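Kavari post notebook — casting and dailies handling, January
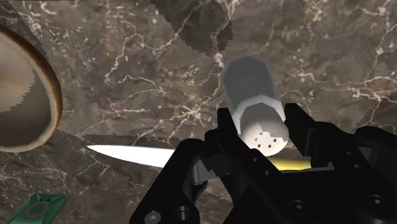
Vol. 3, p. 12

Picked up from the previous page. Bradwood confirmed the second lead by phone at 9:40. The part of the sister goes to Leonora Bautista. The announcement is held until her contract comes back countersigned, so the call sheet and all slates keep the working title (Clollby) and the character initials only. No cast names in file names, bins or burn-ins until further notice.

Screen tests
Graded both tests with the show LUT at half strength. Leonora and Azlan Pattinasarany read scene 12 twice, once seated, once walking. The seated take is the one the director wants the producers to see. Boom is a touch low in level at the top, raised 3 dB, left the rest alone. The walking take has a focus miss on the turn. Keep it in the bin, do not send.

Exported the seated take as ProRes 422 HQ and a small H.264 for phones. The H.264 came out with lifted blacks. Same cause as last time: the export preset had the range set to full. Changed it to video and saved over the preset so it stops coming back. Anyone with a local copy of the old preset should delete it.

Sync
Timecode drift on B camera again. Measured against the A camera slate at the start and end of a long roll: two frames by the end. Endang swapped the sync box before lunch and ran a bench test at 24 fps against the recorder. 2946 seconds, no drift. I would like one more run with the original cable before blaming the box. If the cable is at fault the spare from Sutanto's kit is the same length and can stay on the camera.

Teaser
Locked length is now 600 frames, 25 seconds at 24. Was longer by one shot. The director took out the train platform and the song now enters on the close-up of Azlan. The music edit needs a new fade at the head, current one clips the breath before the first line. Clémence Barbier has the stems and will redo it from the dry vocal. Title card still a placeholder. Do not color the card, it gets replaced.

Pendo Lukumay asked for the teaser at two aspect ratios. Reframed the vertical by hand for the first nine shots. The two-shot on the stairs does not work vertically at any position. Options are a punch-in on Leonora or a stacked frame. Sent both, no answer yet.

Storage
Shuttle drive at 100 percent when I came in. Cleared the old proxies, kept camera originals, checksums match on both copies. Proxies for the tests are in the new folder, quarter resolution.

Open
B camera cable test — Endang
Music head fade — Clémence
Vertical stairs shot, waiting on Pendo
Contract, then rename bins
Subtitle file for the teaser has the old line in the last caption, fix before the next export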